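4. Planning the Equipment Budget

When we began this study we assumed, as most groups do, that the arm would be the purchase that mattered and everything else would fit in around it. The numbers told a different story, and we found it a surprisingly cheerful one. A group with modest funds can do a great deal before it owns an arm at all, provided it plans its spending in the right order. This section sets out how we arrived at that order and what we would buy first if we were starting over.

4.1 Two purchase plans

We compared two plans for the lab at Mellimholm. Plan A put the arm first: one fixed workstation with an Osel arm, a teleoperation set, and a safety enclosure, with hand-held tools added in a later budget year. Plan B put the hand-held tools first: 4 Urkora grippers with fingertip pads, printed marker cubes and spare cables, with the arm put off until the task list had settled. Both plans had to cover the same work, mainly the handling of cloth and small household goods, and both had to leave room for repairs.

Plan B won easily on early output, and we were delighted by how early the difference showed. Our target for the first phase was 600 usable demonstrations. Under Plan B we finished the phase with 1,742, recorded by people who already worked in the building and could pick up a tool between other jobs. Cloth handling gained the most. Folding, pinching and lifting all depend on small changes of wrist angle, and people make those changes without thinking when the tool is in their own hand.
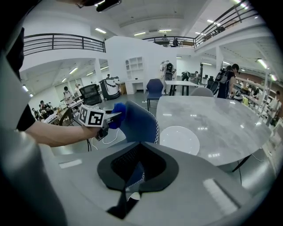

Figure 3. Cloth handling with a hand-held gripper in the open-plan workshop. The blue padded fingertip pinches a dark blue cloth with white zigzag stitching; the white cube on top of the gripper carries square fiducial patterns.

The second advantage of Plan B is floor space, an item that rarely appears on an equipment quote. A fixed arm needs a cleared zone, a power drop and a booking calendar. A hand-held tool needs a person and a surface to work on, and the surface can be whatever table happens to be free. We had set money aside for a partition wall in the Plan A estimate and were able to strike that line completely.

4.2 Costs that are easy to miss

Consumables deserve their own line from the start. Fingertip pads wear, and they wear faster on stitched edges than on plain fabric. Over the first phase we replaced 383 pads - far more than we had allowed for - and pads became our largest running cost after staff time. We now order them in bulk from Ateş and keep a full box on the shelf. Cables come next. They get pulled, stepped on and bent at the connector, and a tool with a bad cable is a tool nobody can use that afternoon.

Storage also grew quickly. Wide-angle video fills drives at a steady pace, and the backup copy doubles the bill. We suggest pricing storage for the whole project at the beginning and buying it in two halves, with the second half timed to the midpoint review. Prices had dropped by the time we placed our second order in January, so the wait worked in our favor.

4.3 When to buy the arm

None of this is an argument against arms. A policy trained on hand-held demonstrations still has to be tested on hardware, and we were very glad to have the money left for a good one. What changed is that we knew what to ask for. By then we could state the reach, the payload and the gripper opening our tasks required, and we dropped two options from the Osel quote that we would certainly have paid for a year earlier.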